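From: Asanka Majumder
To: gripper-users list
Subject: Re: [gripper-users] parallel vs. adaptive for thin walled stuff, sim first?

Emil Rüegg wrote:
> We are about to pick between the Brevau parallel hand and the Pimine
> adaptive one for a cup handling cell. Thin walls, tapered, open top.
> Has anyone run both in simulation before buying? I'm mostly curious
> about rim grasps. Also which controller, and did it matter. We have
> budget for one hand and I would rather not guess.
>
> Emil

Emil, yes, did this in November, both hands, same arm model, same tables. Typing fast, got a call in a bit, so excuse the mess.

Short version: for rim grasps on tapered cups we went parallel. For anything where you close on the whole body, adaptive was nicer. Controller mattered more than I wanted it to.

Long version.

Setup is two white tables with a gap between them, cups on top, arm comes in from the side. The gap is there on purpose. We have a real cell with a gap between two benches and cups went down it, so I wanted the sim to punish a bad release the same way. Wall and floor are just whatever textures came with the scene, didn't touch them.

Task is dumb. Go to cup, one finger inside the wall, one outside, close, lift, carry, put down. Total was 2683 attempts over both hands, all sim, no hardware in that number. Start poses randomized a bit, cup yaw doesn't matter obviously, cup x/y does.

Parallel hand first. Rim grasp is easy to plan. Straight down, and you need the inside finger to clear the far side of the rim. With slim fingers plenty of room. Force can be low, if you squeeze hard the wall deforms on real cups and the sim won't tell you that because ours are rigid. Keep that in mind!! All my numbers are optimistic on force.

Adaptive hand. The finger that goes inside wants to curl, so the contact point wanders down the wall as it closes. Sometimes that helped. Mostly it tilted the cup. You can lock the linkage but then you bought an expensive parallel hand. 1305 of the attempts were with this one, so it got a fair shake I think.

Two renders from the parallel setup, in one a green cup is held by the rim at the edge of the gap, in the other the fingers are empty and there's a cup down in the gap as well as one up on the far table:

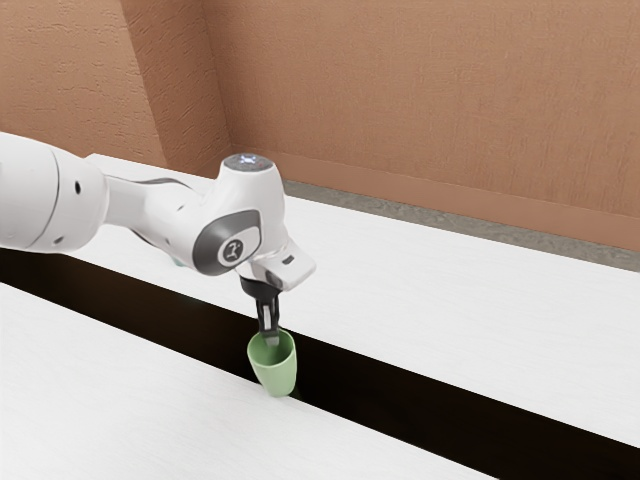
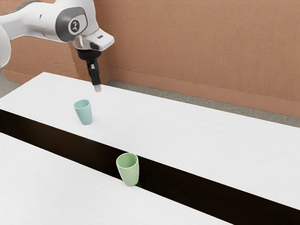
Montri Meesuk wrote back off list when I sent him the draft of this and let me paste it:

> Your gap is a good test but it hides one thing. You score a cup in the
> gap as a fail no matter how it got there. For choosing a hand I would
> want to split slip during carry from bad release and from getting
> knocked by the finger on approach. Those are three different problems
> and only the first one is really about the gripper. The approach one
> is planner, and release is mostly your controller opening too fast.
> Also what friction did you use? If it was the default I don't believe
> the slip numbers for either hand.

Fair. I went back and split them for the last batch only, as the older logs don't have finger contact in them (my fault, had it turned off to save disk). In that batch, 139 fails total, both hands together. Only 16 were slip during carry. The rest was approach and release, and release was the bigger pile. So Montri is right, and I was blaming the hand for stuff the controller did.

Friction was not the default, but I picked it by eye so don't go quoting it. Will rerun with a low and a high value when I get machine time back.

Controllers. Tried two. The Mrema one does position steps on the fingers, and on open it goes to full width in one go. With one finger inside the cup that means the inside finger pushes the far wall and the cup goes for a walk. Near the gap, bye cup. You can cap the opening width but it's per program, not per grasp, and I forgot it twice. The Nirnex one lets you set opening as an offset from current width, so you open a few mm and go straight up. Much calmer. If you already own the Mrema it is workable, just cap it.

Cameras, you didn't ask but it comes up. Tried a fixed one and one on the wrist. Wrist view is good on approach, then the hand is so close to the rim that you lose the ellipse and the pose estimate jumps. Fixed view at an angle kept the rim visible till late, but the fingers cover part of it once you are right over the cup. Ended up using fixed for pose and freezing the estimate for the last part of the descent. Crude. Works ok if nothing bumps the cup. Hafiz Pangaribuan had a better filter for this on the list a while back, I can't find the thread, Hafiz if you're reading please repost.

What I'd do in your place:

- parallel hand, slimmest fingers they sell
- small relative opening on release, check your controller can do it before you order
- straight up after release, no sideways until clear of the rim
- log finger contact from day one
- put something nasty next to the cup in sim, gap, edge, whatever, a flat empty table makes every hand look great

What I have not tested: wet cups, stacked cups, anything with a handle, soft pads. Nhi Giáp said soft pads change the rim grasp a lot because you need more room inside, and I believe her but have zero numbers.

Scene file I can share, the arm model I can't becuase of the license. You'd have to drop in your own, flange offset is one line in the config. Write me directly if you want it, the list strips attachments over a certain size and I never remember what it is.

Emil, what's your wall thickness and how close together do the cups stand? If they are packed tight the outside finger is going to be your problem, and then none of the above helps much. Might be an inside-only grasp at that point, different hand altogther.

Gotta run.

Asanka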